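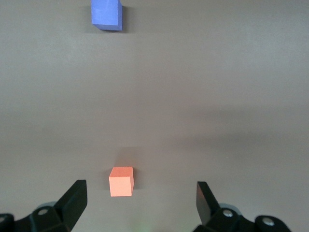

Blue at the back, orange at the front.

I have been meaning to write about blocks for a while, mainly because three people have asked me which ones to buy and I keep giving a long answer in person that would be easier to read.

We have had foam blocks in the house for years now. The first set came in a drawstring bag from a charity shop and had most of its pieces. After that I bought a set of Sundier cubes new, and then later a mixed bag from a smaller maker called Olteanu, and they have all ended up in the same box under the stairs. I no longer try to keep them apart.

The reason I went for foam was the floor. We live in an upstairs flat with boards and no carpet, and wooden blocks falling on boards at six in the morning is not fair on anybody underneath. Foam makes almost no sound. It also doesn't hurt when you kneel on one, although you do lose your balance a bit.

Wood is better for tall towers, I should say that. Foam is light, and a sleeve will take the whole thing down. If your child is the sort who wants to build up to the ceiling, get wood and a rug. Mine has always preferred setting things out over a large area and leaving big gaps between them, so the weight has never mattered much. A cube goes down at one end of the table, another goes down at the other end, and there is some sort of rule about it that I am not told.

Colours. The older sets tend to come in plain red, yellow, green and blue. I find I like the softer shades more, a blue that is nearly lavender and an orange that is on the way to pink. They are still easy to tell apart. My sister bought a set in all creams and greys, very nice on a shelf, and her two had no interest in it whatsoever. If you are going to use them for sorting games or for learning the names of colours then you want proper colours.

Scuffs are the main drawback. Foam picks up pale marks on the faces and they show more on blue than on anything else. I have tried to get them off and have more or less given up. A damp cloth with a drop of washing-up liquid does remove felt pen if you get to it the same day. It does nothing for scuffs. Don't use the rough side of a sponge, I did that with a green one and it went furry. Don't put them in the washing machine either, they hold a surprising amount of water and ours took until the weekend to dry out.

Teeth marks are permanent. If you have a baby who is still putting everything in their mouth I would wait, or buy the larger size and stay in the room, as foam can be bitten through and the bits come away.

On storage, I used a Stitier fabric box for the first year and it sagged in the middle. The blocks are now in a plain plastic crate with a lid, 80 litres, which sounds far too big but has the wooden train track in the bottom. The lid gets used as a tray. I would buy the crate first if I were starting again.

As for where to play with them, I have come round to the table. Blocks on the floor get kicked under the sofa. A plain, matt top is best, as a shiny one lets them slide about and you get the glare from the window as well. I clear everything else off first, cups and post and so on, and then there is room to spread out. We usually get the best part of an hour from it in the late afternoon while tea is in the oven.

You don't need many. The big bags of 500 pieces look like good value but most of what is in them is very small, and you will be finding it for months. A handful of decent sized cubes gets more use here than all the arches and triangles put together. The arches in particular are hardly touched.

I have a half-written post about the Ivus magnetic tiles, which we were lent in August and have not yet given back. I will finish that one once I have found the missing square.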